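Mini fridge

Print
E-mail

A mini fridge (also small fridge, tabletop fridge, in some shops beauty fridge or desk cooler) is a small electric appliance that keeps food, drinks, cosmetics or similar goods below the temperature of the room. The name is used loosely. In hotels and student rooms it often means a compressor refrigerator which reaches to the knee or the hip. In newer use it means mostly a light plastic box that stands on a table and holds a few cans. This article treats mainly the second kind. For the first kind see Compact refrigerator.
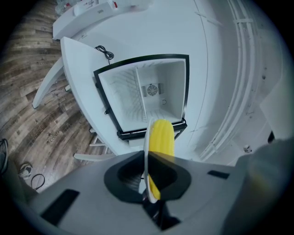

Romana Doležal

Construction

The body of a tabletop mini fridge is a box with two walls, an outer shell and an inner liner, and between them a layer of foam. The liner is usually molded in one piece from white plastic. Ridges are molded into the side walls, and they have two purposes: they make the thin plastic stiffer and they carry a removable shelf. In many models the shelf is the only loose part of the interior, and it is also the part that is lost first.

Most of these appliances have no compressor. The cold is made by a thermoelectric plate, a flat element that becomes cold on one side and hot on the other when direct current passes through it. A metal block is fixed to each side. Behind the cabinet a fan blows the warm air out, and in better models a second fan moves the air inside. The inner fan sits in the back wall behind a square grille with horizontal slats, placed a little above the middle, so that bottles on the floor of the compartment do not stop the air.

The door is hinged on one side and closes against a soft black gasket. A small latch keeps it shut during carrying. On the inner face of the door there is often a row of molded shelves with a raised lip, meant for tubes, small bottles and sheet masks. The depth of these shelves is taken from the main compartment, therefore a model with a rich door may hold fewer cans than a plain one of the same outer size.

Sizes and capacity

Capacity is given in liters or in cans. The smallest common size is 4 liters, sold as a six-can fridge, although the sixth can goes in only when the shelf is taken out. Larger tabletop models exist, but with growing volume the thermoelectric plate has more difficulty to keep the temperature, and above a certain size the manufacturers change to a compressor.

The given volume is normally that of the empty liner without shelf and without door insert. Buyers who want to store tall bottles should measure the free height inside and not depend on the number on the box.

Cooling performance

A thermoelectric mini fridge does not hold a fixed temperature. It holds a difference to the room. In a cool room the interior may be near to that of a kitchen refrigerator; in a hot room in summer the same appliance only keeps the drinks fresh. For this reason it is not recommended for raw meat, fish or opened milk. Medicines that need an exact temperature should be stored in it only when a pharmacist has agreed and a thermometer is kept inside.

Cooling is also slow. Warm cans placed inside in the morning are pleasant to drink in the late afternoon. Many users cool the goods first in a large refrigerator and use the small one only for keeping them.

Some models can be switched to warming. The current is then reversed, and the inner side of the plate becomes the hot side. Before changing from one mode to the other the appliance should stand switched off for a while – most manuals ask for half an hour.
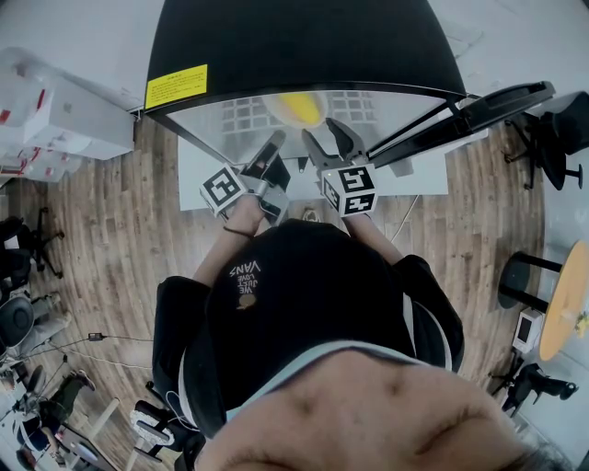 Power supply and cords are the least standardized part of a mini fridge. Older models had the power supply inside the cabinet and a mains cord at the back. Newer ones receive low-voltage current from an adapter, and some can be connected to the socket of a car. The adapter needs air and should not be covered with cloth or paper. On tables that stand free in a room the cord usually has to go down to the floor, as with the thin white cable hanging from beneath the table here, and adapters easily end up between the chairs, like the black one on the floorboards at the left. It is better to fasten such a cord along a table leg. A cord that is not in use is wound in a loose coil; tight winding around the adapter breaks the wire near the plug after some months.

Placement

The appliance should stand level, on a hard surface, with free space behind the rear fan. A shelf closed on three sides is a bad place, and so is the bottom of a wardrobe. Direct sun on the cabinet reduces the cooling strongly.

Noise is a common reason for complaint. The fans run without pause, in many models also at night, and a thin tabletop can make the sound louder. A mat of felt or rubber under the feet helps. In bedrooms the fridge is often moved to the floor for this reason, where it then collects dust in the rear grille.

The side to which the door opens is fixed in nearly all small models. At a curved or narrow table it is useful to try the full swing of the door before choosing the place, especially when the fridge stands close to the edge.

Cleaning and defrosting

Before cleaning, the plug is pulled out and the interior is emptied. The liner is wiped with a soft cloth and lukewarm water with a little dish soap. Solvents and powders for scouring make the plastic dull. Grilles are cleaned dry, with a brush or with a vacuum cleaner at low power. Water must not come into the fan.

Moisture from the air settles on the cold metal block and can freeze there. When the layer of ice becomes thick, the interior gets warmer although the fan is running. The fridge is then switched off and left with the door open until the ice has melted, with a towel on the bottom. Ice should not be removed with a knife.

The gasket is washed separately, also in its folds. After long storage it may have lost its form, and the door no longer closes well. Warm water on a cloth, pressed against the bent place for a few minutes, often brings it back.

For storage the door is left a little open. A fridge that was put away closed and damp gets a smell which is hard to remove; bicarbonate of soda in an open dish is the usual remedy.
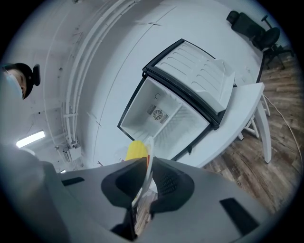
Small white mini fridge with its door open. The inner face of the door has molded shelving with rounded slots.

Market

Tabletop mini fridges were first sold as accessories for cars and camping. The change to home use came with the sale of skin care products, and the shape followed: rounded corners, pale colors, sometimes a mirror on the door. Technically the cosmetic models and the drink models are often the same appliance with a different insert.

Among the makers in Central Europe, Clevix offers only thermoelectric models, while Jisteo has also a compressor model with a handle. The retailer Šťastný lists 159 products under the heading of small cooling, but this number includes bags and boxes without any electric part. Prices differ widely. In the same shop the simplest Clevix model is sold for 2,895 crowns, and the Jisteo compressor model costs more than four times as much.

Electricity use

The consumption of a thermoelectric fridge is low at any one moment but continuous, as many models have no thermostat. Measured against the volume that is cooled, it is less economical than a full-size refrigerator. Users who need it only during work hours can put it on a timer, provided that nothing perishable remains inside.

See also

Compact refrigerator
Cool box
Minibar
Thermoelectric cooling

Print
E-mail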